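Laundry Folding Data Project: Progress Report to the Lakstead Fund
Prepared by Caoimhe Moriarty, Nambridge
December 27, 2020

Summary

We lost part of the second half of this reporting period to a fault in the hand-held grippers. The fault has been traced, the affected recordings have been pulled, and collection is running again with a changed check routine. The final dataset will be delivered later than planned. The budget total has not changed.

What was planned

The plan for the period was 1299 usable recordings of folding and moving clothes on beds, made by people holding a gripper in each hand. Pants and jeans were to make up the largest share. The recordings are used by the Talldale group to train the two-arm folding system described in our application.

What went wrong

In July one of the operators reported that the jaws of her right gripper sometimes stayed a little open after she had squeezed the handle all the way. She could still pick up a T-shirt. Thick waistbands and doubled denim slipped out. We put this down to finger pad wear, changed the pads and carried on. That was the wrong call and it was mine.

The same complaint came back from two other operators some weeks later. Talldale then told us that the trained system was closing on heavy fabric too late and dropping it. When they compared our jaw readings with the video, the readings said "closed" in places where a gap could plainly be seen between the pads.

We took four grippers apart. In three of them a pivot screw in the finger linkage had backed out. The loose joint let the finger move without the sensor seeing it, so the recorded opening drifted away from the real one. The drift was small at the start of a session and got worse as the session went on. None of the screws had thread locker on them. Our assembly sheet calls for it, but the step was left off the copy used at the bench.

Safety

There was one minor injury. An operator pinched the side of her thumb when a loose finger snapped past its normal stop while she was adjusting it. She needed a bandage and went back to work the same day. We have since told all operators not to adjust a gripper by hand during a session. If it feels loose, it gets set down and swapped. The incident form is attached as Annex B.

Effect on the data

We went back through everything recorded since the last known good calibration. 329 recordings were made with a gripper that we now know or suspect was loose. Of these, 69 could be kept after the jaw readings were corrected from video. The rest have been removed from the shared folder and will be recorded again. Talldale has deleted its copies and restarted training from the earlier checkpoint.

What we changed

Every linkage screw has been refitted with thread locker and marked with a paint line across the head, so that any turning shows. Operators now close each gripper on a steel gauge block before and after a session, and the software will not save the session if the two readings differ by more than the set limit. Agbenyega, who supply our machined parts, are making a shouldered screw that cannot back out in the same way. We expect the first set early in the new year.

Current work

Re-recording started with jeans, where the fault did the most damage. Operators work in ordinary bedrooms with a gripper in each hand.

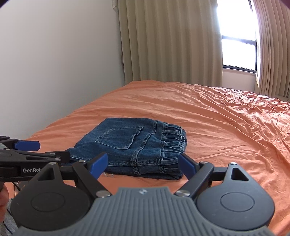
Will the repeat recordings need more money from the fund?

The added operator hours are covered by the travel line, which was hardly used this year, and Agbenyega is charging us only for material on the new screws.

Next period

Repeat recordings should take roughly 60 working days with the present crew. Shirts and towels follow the jeans. We will send Talldale the corrected set in batches, each with its gauge readings, and they will report back on dropped items before we begin the next batch. One item is still open: we do not yet know how long the paint marks hold up to daily handling, and we will include inspection notes on this in the next report.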